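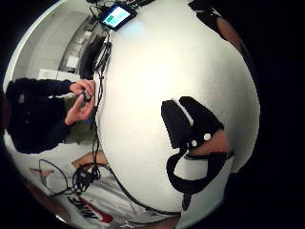

Black strap with white trim on the table; tablet or handheld display near the far edge.

Workshop notebook, Orozco Room
January, Friday session

Purpose of the session: to test whether writers revise the ending of a short story differently when the opening page is withheld from them. The exercise was carried over from the autumn, when it was attempted once and abandoned for lack of time. The instructions were rewritten beforehand and are kept in the front pocket of this notebook.

Material. Each participant submitted a complete draft by the previous evening. Drafts were printed without the author's name, and the first page was removed and held in a separate folder. Participants then received their own final 400 words and nothing else. The stories were in most cases recent, although two had already been declined by the Tatora quarterly and came with the editor's remarks attached. Those remarks were detached before the session and returned afterward.

Procedure. Silent reading for 10 minutes, no pens. Then 30 minutes of revision by hand on the printed sheet. Typing was not permitted in this portion. First pages were handed back at 2:50, and participants were asked to mark any sentence in the new ending that no longer agreed with the beginning.

Observations. The cuts were heavier than expected. Several participants removed the closing paragraph entirely and let the story stop on a line of speech or a small physical action. In one story about a closed ferry office, the last paragraph had explained why the narrator kept the ticket punch. The revised version ends with her putting it back in the drawer. The group preferred this version when both were read aloud, though the author has reserved judgment and intends to look at it again next week.

The opposite result also occurred. One participant added nearly half a page, most of it a description of weather, and stated in discussion that without the opening in hand the ending had seemed to lack a place. When the first page was returned, the same weather was found there in almost the same words. The new passage was struck, but a single phrase from it (the gutter "talking to itself") was moved to the opening, where it replaced a weaker one.

Disagreements between the old beginning and the new ending were fewer than anticipated, and mostly concerned tense. Two stories had moved from past to present without their authors noticing. It is not clear that this should be corrected in both cases. The shift in the story of the two brothers reads well, and the matter is left open.

Discussion. A portion of the hour was given to the term "earned," as applied to endings. It was used freely by everyone present, with little agreement on its meaning. Some took it to mean prepared for by earlier detail. Others meant only that the ending was sad and that they had not minded. It is proposed that the word be set aside for the remainder of the term and that participants say instead which earlier sentence they have in mind.

Reading was assigned from the Wirketti anthology, the second section, with attention to how each story uses its title. The library copy is on the reserve shelf and may not be taken overnight. Photocopies of the shortest piece are available in the tray.

Faults in the method. The printed sheets were set single-spaced, leaving almost no room for revision between lines. Double spacing is to be used from now on. The silent reading was interrupted twice by the door. A participant who had finished early began reading a neighbor's sheet, with permission, and the effect on that neighbor's revision cannot be judged.

To be done:
Reprint all drafts, double-spaced, wide right margin.
Return first pages still in the folder.
Confirm the length limit for the Tramton Prize – last year's notice said 50 pages, this year's gives none.
Repeat the exercise with the order reversed, withholding endings and revising first pages.
Obtain a second stapler.

Revised endings are filed behind the originals, in the order received. The ferry office story is filed with both versions clipped together at the author's request.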